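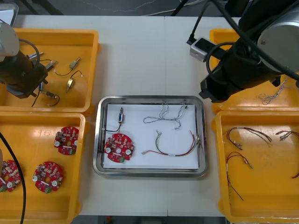

Repair & Reuse Program - Fluvar Community Workshop

Progress report, second half of grant year, through October

Sending this before the deadline so apologies for the rough shape. Budget sheet is attached separately, same format as last time.

Where we are

Drop-off hours now running three evenings plus the weekend morning. Household items only, no microwaves, no TVs over 32 inch. Since the last report we logged 930 items in. Lamps are the biggest group by far, then toasters, then fans (the hot spell in July and August did that). Sewing machines up from last year, which we didnt plan for, and we had to turn a few away while we found somebody who knows timing belts.

Target in the grant agreement was 400 repairs completed by the end of this period. We passed it in September. Not every item gets fixed. Reasons we write down on the ticket: part not available, glued case, owner changed mind, not safe to return. Glued case is the one that keeps growing and we would like to talk about that at the next call if there's time.

Skatirura branch

Opened six weeks later than planned. The lease was fine, the electrical inspection was not - two circuits had to be redone before they would let us plug in more than a kettle. Cost came out of contingency, see line 14. The room itself is good, ground floor, wide door, bus stops right outside. Parking is poor. Hours there are evenings only until we have a second shift lead. Ad is up, four applications so far, two look strong.

Turnout was slow the first two weeks and then the library put us in their newsletter and it picked up. We still get people who think it's a store.

Classes

Basic soldering, lamp rewiring, small motors, and mending (clothes). Mending has a waitlist, soldering does not. We moved soldering from 5:30 to 6:30 so people can get there after work, helped a bit. Lamp rewiring is now two sessions instead of one, the single session ran over every time and people were leaving with half a lamp.

Sorting and parts 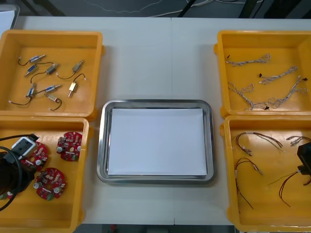 Solenoid actuators in the upper left yellow bin, paper-lined tray in the middle.

Parts shelf was a mess at the last site visit, you saw it. Now every donated part goes into the Pakotum inventory, or that's the rule. Compliance is maybe not perfect on busy nights. Labels are printed, shelf plan is on the wall at the main site, Skatirura gets its copy this month. Still to do: cords and adapters. There are a lot of cords.

Money

Spent 2,160 on consumables (solder, fuses, plugs, thread, shop towels). Under what we asked for. We'd like to move the difference to transit passes for class participants, almost 200 requests for those since spring and we could only cover part. Please confirm if this needs a formal amendment or if email is enough.

Insurance renewal came in higher. No way around it, quote attached.

Problems

Phone line at the main site dropped calls most of August. Fixed.

Ticket software - owners did not get the pickup text for a stretch in the summer, so finished items sat on the shelves and we ran out of room. We called people by hand. Pickup is back to normal but we now keep a paper list as well.

Urban collection pilot (the four drop boxes in apartment lobbies) is behind. Two buildings said yes, one said no, one hasnt answered. We'd rather run it with two than wait for the rest.

Next period

- second shift lead hired at Skatirura
- cords and adapters sorted
- decision on Urban boxes, two buildings or hold
- winter class schedule posted before the holidays
- survey to people who picked up a repair in the spring, does the thing still work

Happy to do a call any afternoon after 2. Final numbers for the period will follow once the last tickets are closed out.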